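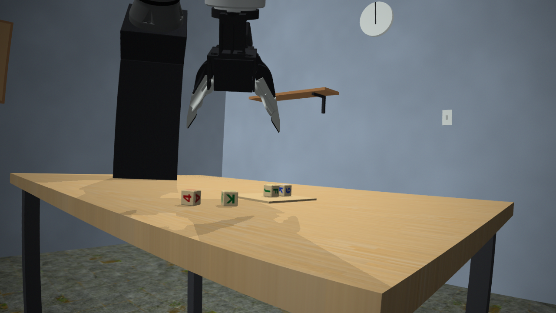
Hamimen Robotics Club – Learning and Demonstration Section

Search articles Go

The Hamimen Open Day is a public demonstration of robot manipulation held every year in May by the robotics club of Hamimen. It is best known for its block programme, in which a robot arm works with small lettered cubes on a table in a simulated room. Visitors follow the programme on a large screen and may speak with the club members who prepared it.

Background

The open day began as an evening for parents of the younger members. In its first form it had only a talk and a short film. Kasun Weerasinghe, who led the club at that time, proposed that guests should see the daily work of the members, including the parts that are slow. The simulated room was introduced for the second open day and has been kept, with small changes, until now. The most recent event received 653 visitors, the highest number in the history of the club.

The simulated room

The room is known among members as Nisto. It contains a wooden table, a black pedestal which carries the arm, and a few ordinary furnishings such as a wall clock and a shelf. The gripper has two fingers and points downwards over the table. According to the club handbook, the furnishings were added so that the software must deal with a background similar to a real home or classroom.

The blocks are cream-coloured and carry characters in different colours. Among them are a cube with a red "4" and a red "A", and another with a green "K". The characters often lie on their side. This is left so on purpose, and visitors are invited to say aloud what they read before the program gives its own reading.

A thin square board belongs to the set as well. It is almost the same colour as the table, and younger visitors are asked to find it on the screen. In the published views of the programme, two of the cubes stand close together at the board and one partly covers the other.

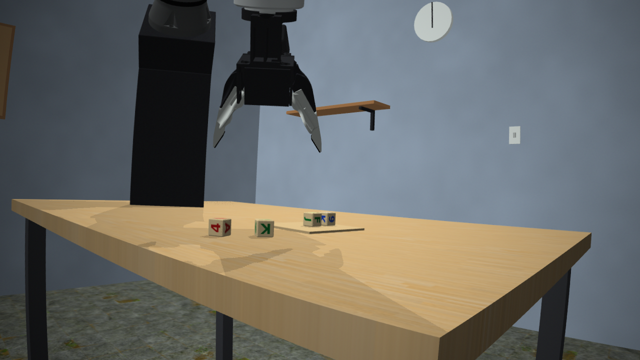 Open gripper above the four lettered cubes, Nisto room.

Programme of the day

The doors open at 10 in the morning. The first session is an introduction of 30 minutes, in which the parts of the arm are named and the rules for the blocks are explained. After it, guests go in groups to the screen. A group may have up to 50 persons, and each group chooses one task from a printed list. Typical tasks are to bring two cubes together, to move one cube away from the board, or to lift a cube by a chosen side.

Between the sessions the room is reset to a stored arrangement. The club holds 2,589 such arrangements, collected by members over several years and kept in an archive named Plirkitport. Guests may ask for any of them by its number.

The afternoon is reserved for questions. Ashraful Bandara, the present head of the section, usually explains how shadows on the table can disturb the recognition of a cube – a subject which, in his words, "takes more of our evenings than the gripper does".

Jurić exercise

The last item of the day is the Jurić exercise, a reading task without any movement of the arm. Guests write down the characters they can see on the cubes and compare their lists with their neighbours. The "9" on the blue-lettered block is a frequent cause of discussion, as it may also be read as a 6 when turned. Both answers are accepted.

See also: Nisto room; Plirkitport archive; List of block tasks

14 shares 3 comments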